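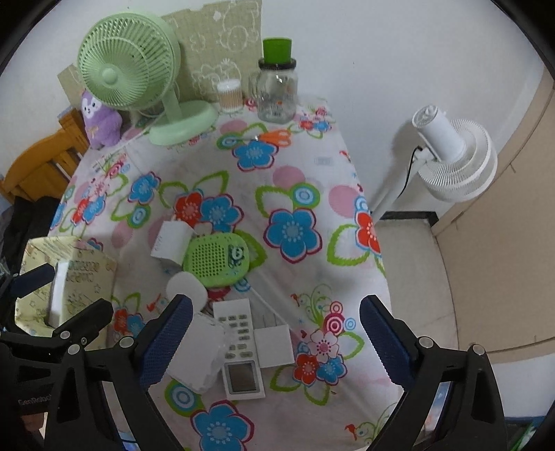 Friday, late

Sourdough starter again, batch with the Kisau rye. I fed it at 7 this morning, 30 g of the old stuff to 200 g total, and it had barely moved by lunch. Raffaele Parisi thinks the rye is fine and my water is too cold, and he might be right (he's annoyingly right about water). So for the second jar I let the water stand on the counter for 20 minutes before mixing. That one doubled by four o'clock! Big smile from me, though I also stirred it longer, so I can't claim it was the water. Should have changed one thing at a time, I know, I know.

Smell notes: jar 1 is sharp, nail polish-ish. Jar 2 is more like yogurt with a bit of green apple. I like jar 2 a lot.

The Undgate flour is still in its sealed bag. I want to hold it back until I trust the starter, otherwise I'm just blaming flour for everything like I did back in April. Raffaele, if you read this before I'm in, please don't open it!

Salt: used 2 percent in the test loaf, same as always. Crust came out great, crumb tight at the bottom, probably underproofed. I cut it too early as well, because it smelled so good.

To do: feed both jars, find the lid that fits the tall one, ask Sala when the next rye order goes in. Also the scale is drifting again, check it against the coffee weight.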